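Entertainment

'The Ferry Clerk' Brings Dillwood's Restored Movie House Back to Life

The Gradisbridge Film Society will open its fall season in October with "The Ferry Clerk," a quiet drama about a ticket seller who has worked the same river crossing for most of her adult life. The screening will be the first public showing at the Kastach Theater in Dillwood since the building closed for repairs.

Katherine Henao wrote and directed the film, her second feature. It follows Marta Gunn, a widow in her fifties who learns that the ferry line will be replaced by a bridge. She has one summer left on the job and no plan for what comes after. Her grown son wants her to move in with his family. A retired deckhand wants her to help him buy one of the boats.

Henao shot the film on the lower river with a small crew and a cast made up mostly of stage actors from the area. Much of the story takes place inside the ticket booth, which was built on a working dock and taken down when filming ended.

"I wanted people to get used to that booth," Henao said. "By the end you know where she keeps her pencils and which window sticks."

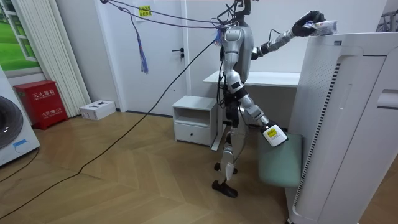

The Kastach has 206 seats, fewer than it had before the work began. The balcony remains closed, and the old front rows were removed to make room for wheelchair spaces and a wider aisle. The lobby has a new ticket counter and the original tile floor. A digital projector was installed over the summer, and the theater kept one of its film projectors for older prints.

The society plans to show a film every other week through the spring. Titles for the second half of the season have not been set, but the program will include a group of family comedies from before 2000 and an evening of short films by students at Gradisbridge schools. Students may submit work until the end of October.

Henao will introduce "The Ferry Clerk" and take questions afterward. The film runs 100 minutes and is not rated. It contains some strong language.

Tickets are on sale at the theater box office, which opens at 4 p.m. on days with a screening. Society members get in free but need to reserve a seat. Street parking is free after 6 p.m., and the lot behind the theater will be open to ticket holders.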